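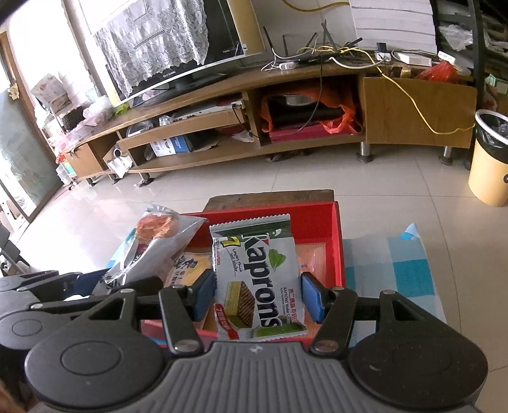 Volos, July 27, 2021
By Sotiris Petridis

Print this page | E-mail this page

The snack tray got its third reorganization this month, and I think this layout will hold. The previous two did not, for reasons I will set out below for anyone keeping mixed packaged snacks in an open container.

The tray is red, rectangular, with raised walls. It sits on the checked cloth on the side table and is restocked whenever Styliani or I go to the import grocery. Everything in it is individually packaged. Loose items (nuts, dried fruit, anything out of a large bag) go in jars in the cupboard and are outside the scope of this post.

Version one was sorted by type. Wafers in one section, savory in another, soft cakes in a third. It failed within days. The wafers ran out first, which left a gap, and the soft packs slid into the gap. After that the sections existed only in my head.

Version two was sorted by size, largest at the back. It looked better and worked worse. Small packs at the front were picked up and dropped in the wrong place during every search for something at the back. Jayson Ambrosio, who stayed with us for 3 nights on his way to Pelion, called it a filing system with no index. I accept the criticism.

Version three is sorted by stiffness.

Packaged snacks fall into two mechanical classes. A wafer is a rigid block in a close wrapper. It keeps its shape, can stand against a neighbor, and can be taken out with two fingers without disturbing anything. A soft pack is a pouch, partly full, with contents that move. It will not stand without support and it spreads under its own weight. If the two classes are mixed, the soft packs settle over the rigid ones and hide them. If they are kept apart, with the soft packs leaned against a wall, both stay visible.

The Kaprons wafer is the reference item for the rigid class. White and green wrapper, zigzag cut at the top seal, crimped at the bottom. The wrapper says "Layers thick cut Wafer" and there is a yellow 7 in the corner, which I take to be the layer count. I sectioned one with a bread knife to check and lost the evidence to crumbs. The filling in the wrapper picture is pale green. Styliani says pistachio, I say melon, and neither of us reads enough Chinese to settle it from the pack. A reader who does is welcome to write in.

Two practical points on this wafer. The brand name runs down the length of the wrapper, so with the pack upright you read it with your head tilted. Laid on its long side it reads normally but takes up more of the tray floor. I stand them up. The second point is the seals. They project past the contents at both ends, and the lower one folds over if the pack is pushed down hard. A folded seal does no harm that I have found, but the pack then leans.

The yellow-orange pack with the brush-style characters is also from the import shop. It goes to the left of the wafers. Our name for it at home is "the orange one", and it has been bought three times under that name without error, so I see no need for a better one.

Overflow is not solved. The tray holds what it holds, and the surplus ends up propped over the left side. A bag leaned over the wall is stable as long as most of its weight is on one side of the wall. When it is balanced at the middle it goes over at the first bump of the table. Melina Chrysikopoulos suggested a second tray. I would prefer to buy less, but I was outvoted at the shop.

Procedure for restocking, as it now stands:

Empty the tray completely. Topping up leaves the oldest packs at the bottom.
Wipe the base and the corners.
Check dates. Oldest go nearest the front edge.
Place rigid packs first, upright, seals not folded.
Lean soft packs against the walls.
Stop when the floor is full. Do not stack.

The whole job takes less time than making coffee, and can be done while the coffee is being made.

On the cloth: blue, teal and white check. I tried the tray on the bare table first, and it slid whenever someone pulled a pack out at an angle. With the cloth under it the tray stays put. The cloth has to lie flat, since a fold under one corner makes the tray rock and the wafers go over in sequence.

I considered dividers. A set of card strips slotted together would cost nothing, but fixed compartments assume fixed pack sizes, and the shop changes its stock too often. If I try them I will cut them in August, when the house is full and the tray is emptied daily, and post the measurements.

Areti Antoniadis asked under the last post whether the same sorting would work for tea. It does not apply well. Tea boxes are all rigid and nearly all the same height, so stiffness tells you nothing. Sort tea by how often you drink it and put the rest behind.

Contact | Copyright Sotiris Petridis | Back to top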